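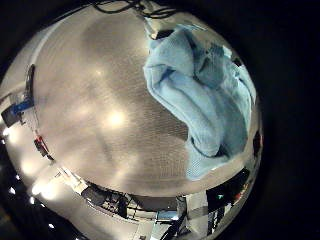 Session 2: Teaching by Hand, Teaching from a Distance
February 5, 2018

Welcome back, everyone, and thank you for wading through the Trurora reading (I know it was a long one!). Today we look at two ways of showing a robot a task. In the first you take hold of the arm and move it through the job yourself. In the second you sit at the controls and drive it, watching through its own cameras. Cloth is our subject for the month, and a crumpled towel is a fine teacher, as it never lies the same way twice.
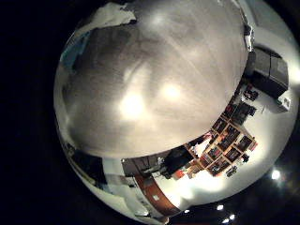 R. Onishi

When you drive the arm, you'll work mostly from the wrist view, which bends the whole room around its rim, lights and shelves and all. Give yourself a few minutes to get used to it. Move slowly, pause before you close the gripper, and if a grasp goes wrong, please keep recording and try again, because the recovery is worth having too.

Each pair will record 26 demonstrations by hand and the same number by remote. Please bring your notes on the Stirstead exercise next time, and do write down which method tired you out first.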